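Irkness open day: anyone else go? (long, sorry)

Posted by mapleridge_tom

Finally sitting down to write up the open day at Irkness, which I promised a few of you back in April I would do.

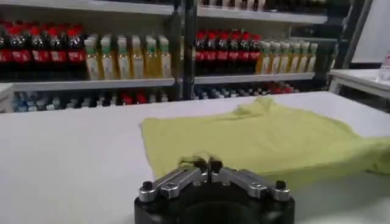
So I got there a little after 10 in the morning and the parking lot was already full, which tells you how much interest there is in this stuff locally. You sign in, they give you a sticker and a very decent coffee, and then you're more or less free to wander between the stations and pester people. I pestered everybody. My wife had given me until lunch and I used every minute of it!

The cloth folding was the one I had come for. I run the back end of a small linen service (29 accounts, mostly restaurants and a couple of salons) and folding is where all our hours go. I stood at that table far longer than was polite. The young woman running it was very patient with me and explained that getting hold of one layer of fabric, and only one, is the part they spend their days on. The fold itself she called the easy half. I watched a good many tries. Some came out as neat as anything my own crew does, and some ended in a wad, and she just shook it out and started it over without any fuss, which I liked her for.

They also had a talk at 11:30 by the people from Jurklow, who build the control software, and I'll get to that if anybody wants it. Short version is that I understood maybe a third.

Posted by bobbin_and_crate

Thanks for this, Tom, I was hoping somebody would write it up! I had the kids that morning and couldn't make the drive. How long did one fold take? That's the number I never see anywhere.

Posted by mapleridge_tom

I should have timed it and I didn't, I got too caught up. Slower than a person, for sure. I asked her and she said speed wasn't what they were working on this spring.

Posted by gearhead_lou

I was there too, in the afternoon, and I have to say I came away less charmed than you did. I've been to three of these days now, and every year it's one piece of cloth on one nice clean table with good light. Show me a cart of 200 wet bar towels out of the extractor, all twisted up together, and then we can talk. Nothing against the people, who were lovely, but I wouldn't want somebody in our line of work to read this thread and hold off on hiring for it.

Posted by mapleridge_tom

Lou, fair enough, and I don't think I told anyone to hold off on hiring! I certainly haven't. But I remember the first one of these I went to, when they wouldn't even try cloth, it was all blocks and boxes. So to me it's a real step. We may just be looking at it from different ends.

Posted by nightshift_carol

I'm somewhere between the two of you. I spent most of my visit at the Costache booth because we're looking at a sorter for the plant, and what sold me was how they talked about the days when it doesn't work. They have one running at a site that does 4,000 pieces a shift, and the man told me right out that the first two months there were miserable. I'd rather hear that than see a perfect demo. We're at 3,000 on a good day, so I'm waiting to hear if it makes any sense at our size.

Lou, did you ask them about the wet towels? I did ask at the folding table, and she said they'd tried damp cloth in the lab and it was harder in some ways and easier in others, as it doesn't slide around so much. I thought that was interesting.

Posted by gearhead_lou

I did not ask, and now I feel a little sheepish. All right, that is more of an answer than I expected. I still say they should do it in front of people, though.

Posted by bobbin_and_crate

Carol, did Costache give you any kind of price? Even a ballpark. We got a quote from Zutwood last year for a feeder, and I had to go lie down.

Posted by nightshift_carol

No price, they want to come see the floor first. They said May. I'll start a new thread when I have something on paper, so this one can stay about the open day.

Posted by mapleridge_tom

Please do, Carol. And for those who asked me by message about the Jurklow talk, I have two pages of notes in terrible handwriting and I'll type up what I can read this weekend. The part on how they teach it a new fold was good, if I can work out what I wrote next to it.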